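Groups > Prollis Fan Film Group > Meetings > April minutes

MINUTES, APRIL MEETING

Started 7:20, waited for the projector to warm up. Roland Sugden chairing, Ashley Bainbridge taking notes (typing fast, sorry). Apologies from the two editors, both working.

1. Last minutes
Read, agreed. One fix: the March screening was the rough cut of "Grurkunar", not the trailer. Changed.

2. Grurkunar, the redub
Watched the new 8 minute version all the way through. Big laughs at the throne room. Less at the market chase, drags from the fruit stall on. Roland wants the stall gone. Ashley wants it kept but with the vendor's line moved up front. Talked about this far too long. Vote: keep the stall, lose the second look back at the guards.

Villain voice. Still split. The squeaky one got the bigger laugh tonight, the flat bored one holds up better over a whole scene. Roland to record both for the bridge speech and play them back to back next month. No more takes after that, we pick one.

Music under the credits is still the temp track. Can't go online with it. Ashley has a friend who'll do us something on an organ, free, wants a credit. Agreed.

Subtitles: typos at the start and again near the end ("your highnest"). Half the room wants that one left in. Left in.

3. Short film night
Venue is the back room at the Trerkeck again. They want the chairs stacked after this time. Running order so far:

- Bárány (the sheep one), opens the night
- Grurkunar redub
- break
- whatever comes in from the open call
- the old space short, if the disc still plays

Discussion on whether Bárány should open. It's slow and has no dialog until the barn. Roland says slow is good before a comedy. Ashley says people will still be buying drinks and will miss the best bit. Not settled, Roland has the final say as he's running the projector.

Open call: 20 minutes total set aside, so nothing long. Two entries so far, both watched, both fine. One is a fake trailer for a submarine movie and is really just somebody's bathtub, very well lit. In. The other needs its sound turned up before we can show it. Ashley to write back.

Door money goes to the hard drive fund like last year. Flyers: 1000 is the cheapest batch the printer does, way too many for us. Going with a poster in the Trerkeck window and the mailing list instead.

4. Costumes and props
Guard helmets are cracking where the paint went on thick. One more shoot in them, maybe. Capes need hemming, the long one has been stepped on in every take and you can hear it rip in the stairs scene (we're keeping the rip).

Crown still missing. Last seen at the wrap party. Whoever has it please just bring it, no questions.

Knit stuff for the village scenes: we have enough hats, short on anything that fits a tall person. Ask around at home. No logos, no zippers.

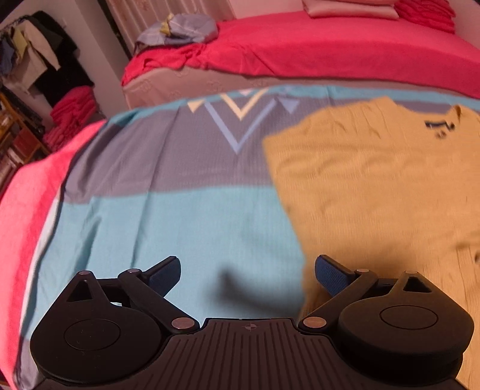 Also need a better box for the swords, they're coming through the bottom of the current one. Roland has a golf bag he doesn't use. Yes please.

5. Next project
Ideas on the table, no decision:
- a redub of the Grurkunar sequel, same voices
- something original, one room, all in one night
- the courtroom musical (Ashley, again)

Courtroom musical got more support than last time. Needs a script though, at least the first few pages, before we talk about it any further. Ashley to bring pages. One room idea also needs a page or so from Roland, who says it's "mostly in his head".

6. Any other business
Please stop posting clips from the rough cut in the public group. Members thread only untill it's finished.

Website login is changed, see Roland.

Somebody asked if we could watch the original Grurkunar with the real sound some time, since the newer people have never heard it. Good idea, after the film night.

Closed 9:05. Next meeting same place, bring snacks, last time was all pretzels.

Actions
Roland: both villain takes, final running order, golf bag
Ashley: organ music, reply to open call people, musical pages
All: crown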